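## 3. Household Setting and Laundering Practice

The wear tests reported in the previous section were carried out on new fabric under fixed conditions. Sheets in homes are treated less evenly. They are slept on by people of different weights, washed with other items, dried indoors or out, and put back on the bed or left in a closet for weeks. This section describes the homes that took part in the field study and the ways in which bed linen was used, washed, and stored in them.

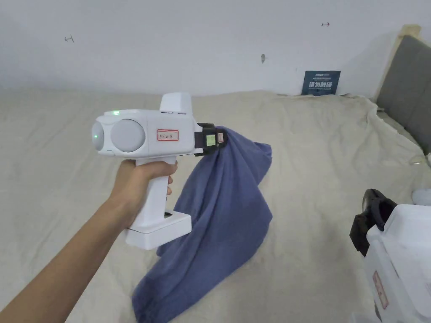
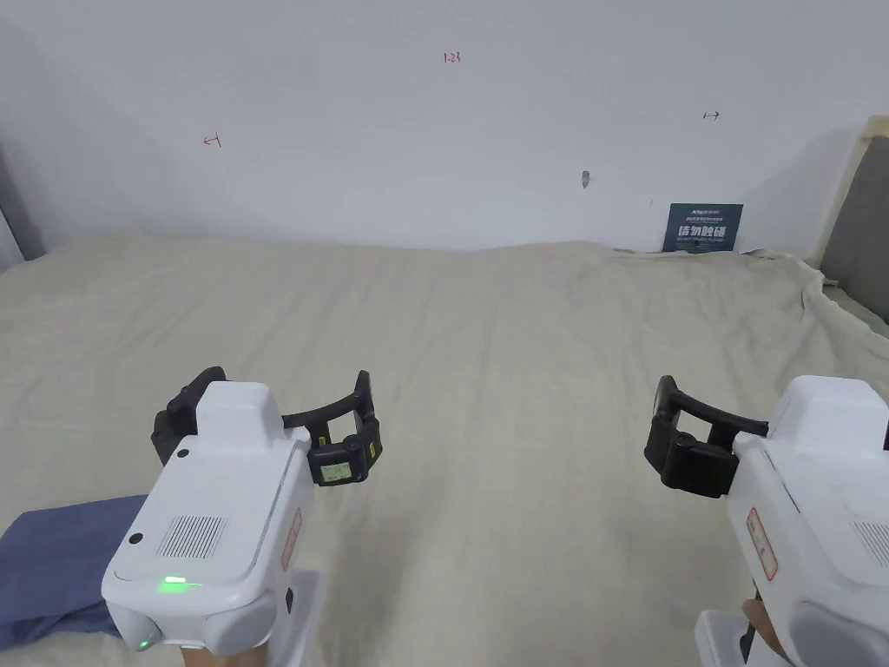 **Figure 3.** Views from a home in the Lesedmont group. The second view shows a rumpled beige sheet against a plain white wall.

### 3.1 Selection of homes

Homes were drawn from two towns, Lesedmont and Zonduvden. Lesedmont has hard tap water and a large share of older row houses, most of them without outdoor drying space. Zonduvden has soft water and newer housing with yards or shared drying areas. The towns were chosen for this contrast in water and drying conditions. They are close in average income and in household size, and both are served by the same grocery chains, so the range of laundry products on sale differs little between them.

A household could join if at least one adult slept in the home on most nights and if laundry was done at home. Homes that sent bed linen to a commercial laundry were not accepted. Households with infants were accepted, but crib sheets were left out of the study. Each household signed a consent form and could withdraw at any point without giving a reason. In all, 100 households completed the full period of study.

### 3.2 Sheets supplied

Every household received 3 flat sheets of the same size and weave. The cloth was a plain-weave cotton made by Sakai and cut from a single production run. Each sheet carried a sewn tag in one corner with a code linking it to the household. Participants were asked to rotate the study sheets in whatever order they liked and to use no other bottom sheet on the study bed.

No guidance was given on how the sheet should be fastened or tucked. This choice was made after the pilot, in which written directions led some participants to make the bed with more care than they normally would. Flat sheets shift during sleep, and the shifting itself is a source of wear. Folds that form under the hips and shoulders rub against the mattress cover, and cloth gathered at one side of the bed is pulled tight again each time the bed is made. A fitted sheet would have reduced both effects, and the results should not be applied to fitted sheets without further work.

### 3.3 Washing

Households used their own machines. The detergent was supplied by Darnix in plain bottles with a measuring cap, and participants were asked to use one capful for each load. Fabric softener was allowed only if the household had used it before joining the study. Its use was recorded in the wash diary.

The wash diary was a printed booklet kept near the machine. For each load that included a study sheet, the participant wrote down the tag code, the water temperature setting, the spin setting, the method of drying, and any stain treatment. Participants were also asked to note whether the sheet was washed alone or with other items. Answers to this last question were often incomplete. Towels were the most common companion item, followed by pillowcases. Items with zippers or hooks were named in a small number of diaries, and sheets from those loads were checked for snags before tensile testing.

Across both towns, the diaries contain 2,000 wash entries that passed the completeness check. Entries were dropped if the tag code was missing or if it did not match a sheet issued to that household. A missing spin setting did not lead to removal, provided that the machine had a default setting that could be confirmed from its manual.

### 3.4 Drying and storage

Drying practice differed more between the towns than any other habit. In Lesedmont, sheets were commonly dried over doors, stair rails, and folding racks. Several participants wrote that a sheet took up more room than the rest of the load together, and that this affected how often they changed the bed. In Zonduvden, line drying outdoors was the usual method in warm weather, with tumble drying used in winter.

Exposure to sunlight was not measured directly. Line drying was recorded as a yes or no answer, without the length of time outdoors. This limits what can be said about light damage, and we treat the outdoor drying variable as a general marker of drying conditions.

Storage was recorded at the closing visit in September. Most spare sheets were kept folded on closet shelves or in drawers. A smaller group of households kept them in boxes under the bed, where the cloth showed sharper fold lines. Fold lines were marked with tailor's chalk at the time of collection so that test strips could be cut both along and away from them.

### 3.5 Collection and handling of samples

At the end of the study, all sheets were collected, including those that had torn. Each was washed once more in the laboratory with detergent and dried flat. Sheets were then left to rest in a controlled room before cutting. Test strips were taken from the center, the foot end, and both long edges. A total of 20 sheets had holes or thin areas large enough to interfere with the standard cutting plan. For these, strips were moved to the nearest sound cloth, and the change was entered in the sample log.

Strips were tested in both the warp and weft directions. The person running the tensile tester did not know which town a strip came from. Strips that slipped in the clamps or broke at the clamp line were excluded and replaced from the same part of the sheet where enough cloth remained. The results by town, drying method, and position on the sheet are given in Section 4.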